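Skedari Cup - FAQ
Last updated August. Ask in the chat if its not covered.

What game is it?
Plaser, five a side, PC only. Console players can't join the lobby, sorry, we tried.

Who can enter?
Anyone 16 or over with a ranked account. No level cap. One team per player, no swapping after the group draw.

Do I need a full team?
No. Solo sign-ups go in the pool and Elba Carrasco sorts them into teams the night before. Tell her your role when you sign up. "Anything" usually means support.

How many subs?
2 per team. Names in before check-in or they don't play.

When is check-in?
6pm, first matches at 6.30. Ten minutes late is a map loss. Twenty and you're out.

Which maps?
Fontes, Sillico and whatever's in the current ranked pool. Captains ban one each, lower seed bans first. Fontes night version is off, too many crashes.

Group stage or knockout?
Both. Groups are single map, top two go through. Knockouts best of three, final best of five.

What's the prize?
178 pounds so far, thats entry fees minus server costs. Winners get two thirds, runners up the rest. Paid within a fortnight.

Can I play from the venue?
Yes, if you book a seat. Bring your own mouse, headset and mousepad. Screens and keyboards are there.

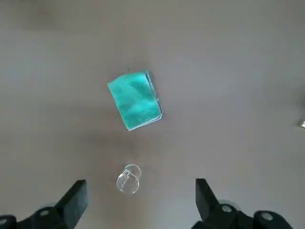 Is there a ping limit?
No hard limit. But if you're lagging all over the place the other captain can ask for a server change, once per match.

My game crashed mid round?
Round stands. Type pause in chat, you get 600 seconds total per map to get back in. After that play on with four or use a sub.

Someone's cheating, who do I tell?
Pankaj Sachdeva, by direct message, with the replay. Not in public chat please. Final decision is his.

Can I stream it?
Yes, with a two minute delay. Knockouts too.

Refunds?
Up untill the draw. Not after.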